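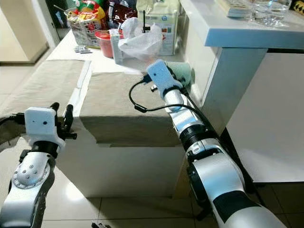 Someone replied asking why I don't just bin the lot and start again. Tempting!! But no. Half of it's food and the other half is stuff I'd only have to buy again. So, sorting thread, as promised, while the kettle's on.

**2/** The white counter first. Carrier bags are the enemy. Crumpled white one plonked in the middle, patterned bag or maybe box with the red green and yellow on it, brown shiny packet behind. Everything lands there when I come in and then it lives there.

**3/** Rule for tonight – nothing goes back on the counter unless it gets used every day. Red round tub can go in the cupboard. Cartons too, if theres room. There is not room.

**4/** Been meaning to order the Bastix shelf, the 48 cm one, since June. Still in my basket. The 70 is too wide, measured it twice, got two different answers, too wide both times.

**5/** Beige cloths are staying on btw. Someone always asks. They hide a multitude and they go in with the towels.

**6/** White table is next. Bottle, flat thing, other bits at the back. Want it clear enough to wrap presents on, the Flarnurthorpe parcel has to go off tomorrow and I havent even got tape.

**7/** Set a timer for 10 minutes. Did the grey bits on the counter first, into a jar, lid on, no idea what half of them belong to. Keeping them anyway.

**8/** Timer's gone. Tea's stewed. Anyone got a spare roll of tape near Escobedo Road – will swap for biscuits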